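Coratley Two-Arm Cell -- Fault Review Meeting
Minutes, May 30, 2020
Chair: Yusri Entili

1. Dropped cube fault

The left arm lost grip during the stacking routine and raised fault 484. The log shows the close command was sent and acknowledged, but finger position stopped short of target. The right arm did not pause when the fault came up. It kept running until the operator pressed the stop. No one was hurt. The routine calls for the left gripper to hold a cube by its tips over the mat while the right arm waits.

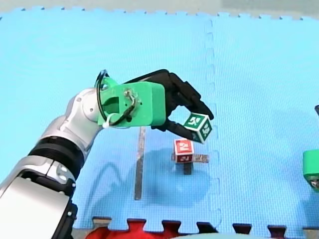 2. Clearance between arms

The stop signal from the left controller goes to the Nellel interface and no further. Until it is wired across, both arms are to run at reduced speed, one moving at a time. The fault came at cycle 1248 of a planned 1617 -- remaining cycles are on hold. The waiting position of the right arm was also discussed and will be moved back 51 mm.
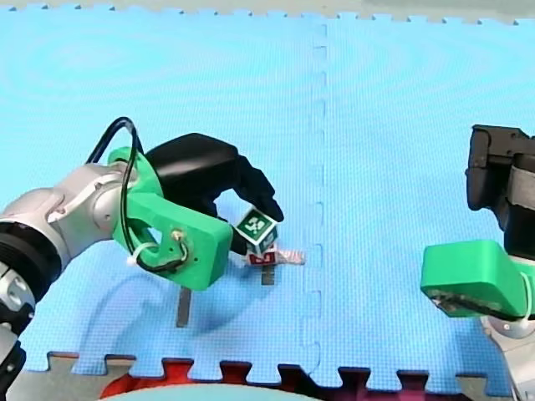

Left gripper with cube near the mat seam, right arm at the edge.

3. Gripper hardware

Finger screws to be checked for torque before each run and marked. Tape is not accepted as a permanent repair on any gripper; parts held that way go on the open list. Pattinasarany to quote for replacement finger pads.
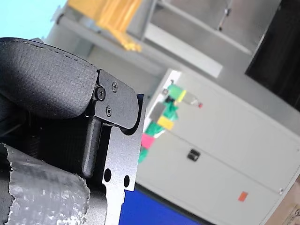
Yusri Entili said that checking screws would not explain a position error, and asked that the finger drive be opened and inspected before any restart. Agreed.

4. Actions

Wire stop signal to both controllers -- open
Inspect left finger drive -- open
Send log to Cerkinport -- done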